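Ruxandra Nistor
Joinery shop owner. Kitchens, built-ins, too many clamps.

1/ We changed how we do drawer boxes this spring. A few people asked for details after my last thread, so I'm going to write it all down in one place. It's mostly about material, joints and how we schedule the work.

2/ Background. We're a small shop and most of what goes out the door is kitchens. For years we built every drawer box ourselves, dovetailed, from solid maple. Customers liked them. They also took up a whole bench and one person nearly full time.

3/ In June I went back through the job sheets for our last 20 kitchens and wrote down the hours spent on boxes only. Milling, joints, glue-up, sanding, finish. The worst kitchen was 86 hours. It was a big one with a pantry wall, but still.

4/ I looked at three options. Buy boxes in from Otness. Buy cut parts from Falero and assemble here. Or keep making them and change the joint.

5/ Otness makes a good box. I ordered samples and they were square and clean. The trouble was lead time on odd widths, and in older houses we have a lot of odd widths. Waiting on two boxes can hold up an entire install.

6/ Falero parts were cheaper than I expected. The grooves for the bottoms came a little tight for the panels we stock, so we'd have to run every one again. I said no to that after the first batch.

7/ So we kept it in house. Prefinished birch ply, doweled corners, bottoms captured in a groove on all four sides. Dovetails are still there for anyone who wants them, priced as an extra. 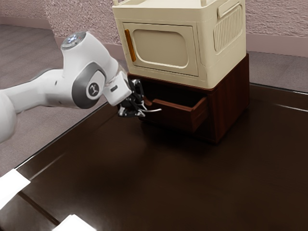 8/ Slides and fronts

Slides first. We use undermount on everything wider than a spice drawer. They want an accurate box. If the inside width is off by even a little you feel it when the drawer closes, so we check the first box of each width in a cabinet before cutting the rest.

9/ Fronts go on last, at the house, after the counters are in. I know shops that fit them on the bench. We did too, and then spent a day on site moving them all again when the floor turned out to be out of level.

10/ Handles: we drill from a jig, from the face, with a backer clamped behind. One person drills all of them on a job. When two people share it you end up with two slightly different ideas of where center is.

11/ Numbers, for those who asked. A normal kitchen for us is 70 hours in the shop before finish, all in. Boxes used to be the largest piece of that. Now they come after doors and face frames.

12/ Things that went wrong. Prefinished ply scratches if you stack it face to face with dust in between. We lost most of a sheet that way. It now stands on edge in the rack with cardboard between the sheets.

13/ Also the edges. We tried iron-on edging on the top of the box sides and it looked fine, but I didn't like how it felt under the hand. We went to a thin solid strip, glued and trimmed flush. It adds time. I think it's worth it.

14/ The dowel machine is a secondhand Mosoti. It does the job. Change the bits earlier than the manual tells you to, and keep the dowels in a sealed bin in humid weather or they swell and won't seat.

15/ Someone asked if customers complain about losing the dovetails. We've had one person choose the extra since we changed over. The rest looked at a sample drawer, opened and shut it a few times, and moved on to talking about paint.

16/ Someone else asked about load. For pot drawers we go up to a thicker bottom and heavier slides. I wouldn't use the standard bottom for cast iron.

17/ Next up is the finish room. We have 8 test panels drying with the Skandutar water-based topcoat, half over primer and half straight on maple. I'll look at them Monday morning and post what I find.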